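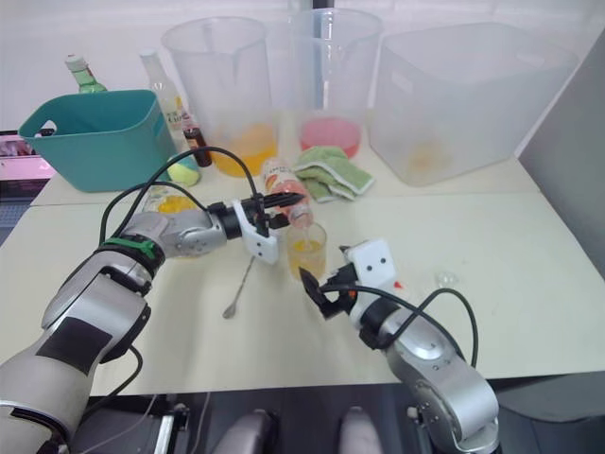 The left arm tips a bottle toward a small glass at the club's practice table.

The student robotics club of Hoddale Technical College will enter the drinks class of the Prostthorpe Service Robot Contest in April. The club has 31 members, and they are preparing a two-arm robot that must mix a cold fruit drink without help from a person.

The rules ask every team to serve two different drinks in one round. Each round can give 50 points, and points are taken away for liquid on the table. The students chose juice and fruit for their recipes – alcohol is not allowed in the contest. 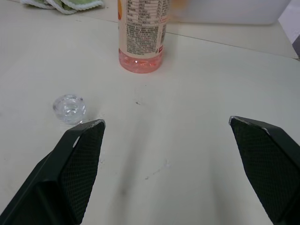 The practice table between the two gripper fingers.

According to the club, pouring is the most difficult part of the program. The robot must hold the bottle firmly and turn it slowly, and it must stop at the correct moment. The members write the software in small groups and test it in the evening, when the laboratory is free.
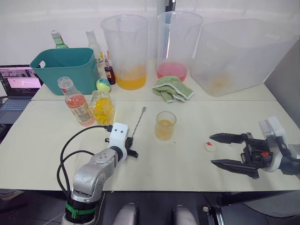 Stirring was added to the task this year. The organizers want to see that a robot can use an ordinary bar spoon, made for human hands, and the team has spent nearly 2,000 dollars on parts and materials for the season. A part of this money came from Castillo, a local machine shop, and the rest was collected by the students at the college open day.

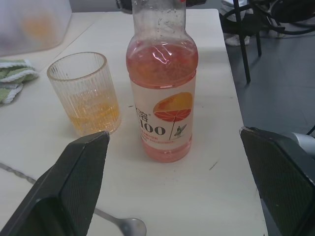
A bottle of pink-red juice and a ribbed glass, close to the gripper.

Teams from Clornton and other towns are also registered in the drinks class. The Hoddale club will show its robot to visitors at the college before the contest, starting at 4 p.m. Entrance is free, and new members can sign up at the door.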